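# The Heated Seats
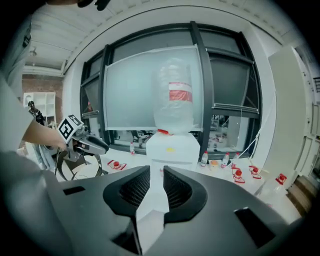
*By Benvinda Torres | Short fiction | Thu 29 November*

I bought the Skikow for the heated seats. I told my brother it was the service history, and I told the bank it was the fuel economy, but it was the seats. I'd sat in it on the forecourt in the rain and the chap had pressed a little button with a wavy line on it, and by the time he'd found the logbook I was more or less married.

His name was Benoît Joly and he ran the place on his own, a strip of gravel behind the tyre depot with a cabin at one end. He had a way of reading out the extras as if they were the names of his children. Electric folding mirrors. Rear parking sensors. Stilent sound pack, with the bass thing in the boot. Cream leather, front and back, one careful owner.

"How careful?" I said.

"She was a Hämäläinen," he said, and nodded, so I nodded too. I thought it might be a religion.

We shook on 3230 pounds, and he threw in the mats.

I drove home the long way with the heating off and the seat on full. Lovely! I did two laps of the ring road for no reason at all. Then, just past the garden centre, the car spoke to me.

"Marjatta," it said. "You have forgotten the fish."

It was the satnav, I worked out, once I'd pulled into a bus stop and stopped shaking. Some reminder the last owner had put in. I went through every menu there was (the language came up as something with a great many dots) and couldn't find it, so I drove on, and I felt bad about the fish.

It did it again the next evening at the same spot. On the Wednesday I rang Benoît Joly and he said he could have the whole unit out and put a Hurkero in instead, touchscreen, 100 quid fitted, and did I want it doing?

I said I'd think about it.

The thing is, I'd started to look forward to it. I live on my own, I work in a windowless office doing other people's invoices, and there are days when the first person to say anything kind to me is the lad on the car park barrier. And it was a nice voice, a bit tired, like somebody calling up the stairs. I'd catch myself tidying my hair at the lights by the garden centre.

So one night I turned left instead of going straight on. There's a little parade down there I'd never bothered with - a launderette, a place that does keys, and a fishmonger with its lights still on. I went in with my coat over my work lanyard and stood there like a lemon.

"I've come for the fish," I said.

The woman behind the counter looked past me at the car, with its cream leather and its folding mirrors, which I'd left half on the kerb. She looked at it for quite a while. Then she went out to the back and came in again with a parcel, already wrapped, with 674 written on it in blue pen.

"It's paid for," she said. "It's always paid for. Is she coming back?"

I said I didn't know. I said I'd only had the car since last week.

She pushed the parcel across to me anyway, and two lemons, and told me to keep it flat on the way home. I put it on the passenger seat. Then I leaned over and made quite sure the heating on that side was off.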